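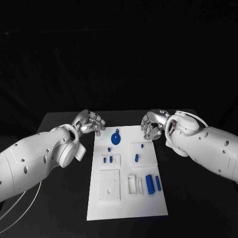 Minutes: Open Day Follow-Up Meeting, Rurngate Workshop

May 7, 2026

In the chair: Fabrice Roussel
Notes: Sewwandi Bhuiyan

1. How the open day went

Fabrice opened by saying it was our best open day yet, and everybody agreed. The door count was 543, and the two-armed robot had people at the rope from opening to close! Sewwandi said the hands are what got them. You put jointed fingers over a board of little blue and white parts and people stop talking and lean in.

2. The parts board

Long talk on this one (we all had opinions). The white board reads well against the dark table and the black drape, so we keep that setup. The small blue pegs are hard to make out from the back row. Fabrice would love to have a screen beside the table. Sewwandi to ask Ashby if we can borrow theirs.

3. Visitor questions

Sewwandi read out a few of the 47 question cards. Lots of "can it tie shoes?" and one very good one on how it picks which hand to use. Fabrice will write up answers for the web page and is clearly looking forward to it.

4. School visit in July

Kistus school has asked for a morning. Agreed, happily. Groups of 10 at the table, with a talk in the next room for those waiting. Fabrice will run the arms.

5. Other business

Rutari wants its chairs back. Spare parts for the board to go in the gray cabinet, labeled please.

Next meeting to be set by email.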